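Qui sommes-nous ?

Giro, c'est une ferme d'animaux comédiens installée à la sortie de Nondham, dans d'anciennes étables que nous avons retapées de nos mains. Nous avons commencé avec 2 ânes et une oie très bavarde (elle est toujours là !). Depuis, la famille s'est agrandie : chèvres, poneys, corbeaux, furets, et même un bœuf qui adore les tournages de nuit.

Nous préparons nos pensionnaires pour le cinéma, la publicité et le théâtre, toujours par le jeu et la friandise, et chaque animal a son dresseur attitré - c'est lui qui décide quand la journée s'arrête. En 13 ans, nous avons participé à 290 tournages, et on a encore le trac à chaque clap !

Notre plus belle aventure reste la série Dondex, produite par les studios Domański, avec jusqu'à 300 moutons sur le plateau. 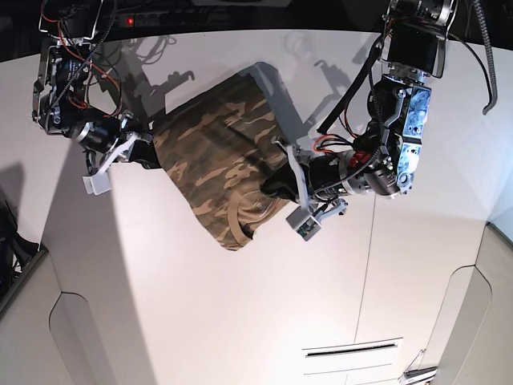
D'octobre au printemps, les tournages se calment et nous ouvrons la ferme aux écoles, le matin, sur simple appel. Prévoyez des bottes !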